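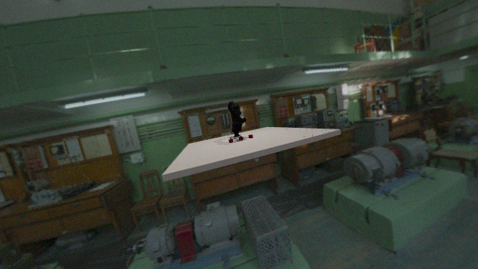

How does a book get its pages?

Posted in: Young Readers > How Books Are Made

Take a book from your shelf, one with a hard cover if you have it, and look at it from the top, where the pages meet the back of the book. In many books you will see that the pages are not one flat block. They are in little bundles, like many thin booklets standing close together. The people who make books call each bundle a section, or sometimes a signature.

But why would anybody make a book from booklets? To understand this, we must begin with a very big piece of paper.

One sheet, many pages

A printer does not usually print one small page and then another small page. It would take too long. The printing machine takes a large sheet and puts many pages on it at the same time. Then the sheet is turned over, or goes through a second part of the machine, and the other side is printed too.

Now the sheet is folded. If you fold it one time, you have two leaves. A leaf has a front and a back, so two leaves make four pages. If you fold it again, you have eight pages. Fold it a third time and you have sixteen. It is always double the number from before.

When the folding is finished, some of the edges are still joined together. A machine with a sharp blade trims them, and then the pages can open. In old times the reader often had to do this at home with a paper knife, before he or she could read the story!

The pages look mixed up

If you could see the big sheet before it is folded, you would think that somebody had made a terrible mistake. Page 1 may be beside page 16, and half of the pages are upside down. It is correct like this. After the folding, every page comes to its right place. Planning this puzzle is called imposition. Today a computer does most of it, but a person still checks.

You can try it yourself:

Take a sheet of plain paper and fold it in half. Turn it, and fold it in half again, the other way.
Do not cut anything. Write the numbers 1 to 8 on the corners of the pages, in the order you would read them. You will have to look inside the folds a little and write small.
Now open the sheet completely and lay it flat. Where did number 2 go? Which numbers are upside down?

If you want to make a real booklet from it, fold it again and ask a grown-up to help you to cut the top edge and put two staples in the middle fold.
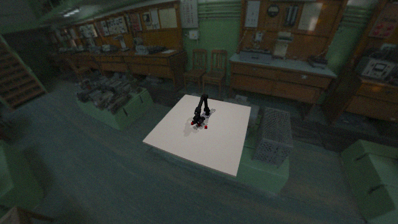 GRARTHORPE, February

In our town there is a small publisher with the name Jernosier. They make books about music, with many photographs of singers and bands on the stage. I asked Ketsara Duangkaew, who plans the pages there, to tell me about their newest one.

The book has 172 pages. Ten sections have sixteen pages each, and this makes 160. One last section has only twelve. "First we had 171 pages," Ketsara told me, "but you cannot fold a sheet to get 171. We had to find one more page, so we put in another picture of the drummer."

The oldest photographs in the book are from 1979. They were taken on film, and one roll of this film had room for 36 pictures. After that, the photographer had to stop and put in a new roll, even if the band was in the middle of the best song.

Sewing it together

When all the sections are ready, they are put in order. Then a machine sews through the fold of each one with thread, and joins it to the next. Glue goes on the back, and at the end comes the cover. A book that is sewn can usually open quite flat, so you can see a wide picture across two pages. Many paperbacks are made in another way. Their folds are cut off and the single leaves are held only with glue, and if you press such a book open too hard, a page can come out in your hand.

Words to remember

Leaf: one piece of paper in a book, with a page on each side.
Section: a folded sheet, ready to be joined with others.
Imposition: the plan which says where each page must be on the big sheet.
Spine: the back of the book, where you often find the title.

Written by Nabila Hartono

We use cookies to remember your reading level and your settings. Accept all | Manage my choices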